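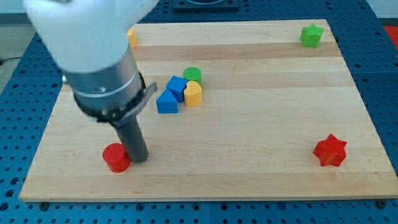

2 min read

Call for participants: spend a season with the Pomalance tabletop kit

Kelow is looking for teachers, makers, lab managers and curious people of any background to try out Pomalance, our tabletop robot kit, before it goes on general sale. We have been building it for two years and we are very excited to get it onto other people's tables!

Pomalance is a set of plastic blocks, a wooden board to put them on, and a software package called Maurya that teaches an arm to push them where you ask. Type "move the red star next to the green one" and the arm has a go. Stars, hearts, cubes, cylinders — every shape slides differently, and a plain rod for a fingertip makes for a surprisingly rich problem. Our own team still stops work to watch.

We have 70 places, starting in February.

What you'll do

Set up the kit from the printed guide and tell us where the guide lost you. Run short sessions, at whatever time of day suits you, and write instructions for the arm in your own words. Over the whole trial we ask each site for 600 instructions. That sounds like a lot, but they are short, and most people find a rhythm quickly (our pilot site sent in 657 and asked if they could keep going).

You'll also fill in a short form each month. Complaints are welcome. The current layout of the Maurya settings page exists thanks to one very long complaint.

What you'll need

A tabletop arm you already have permission to use, or access to one at the Kuvine workshop, where we keep bench time open for participants. A computer that can run Maurya. A sturdy table. You don't need to write code, though if you do, there is a plug-in folder waiting for you.

What you'll get

The full kit to keep, a $2000 payment at the end of the trial, and a direct line to the people who build the thing. We read everything that comes in, and we answer.

How to apply

Send us a page or less about yourself, your space and the arm you plan to use, through the Pomalance form on the Kelow site. Tell us the first instruction you would type, too. Schools and clubs can apply as a group — please name one contact person. Applicants under 18 need a parent or teacher to sign up with them.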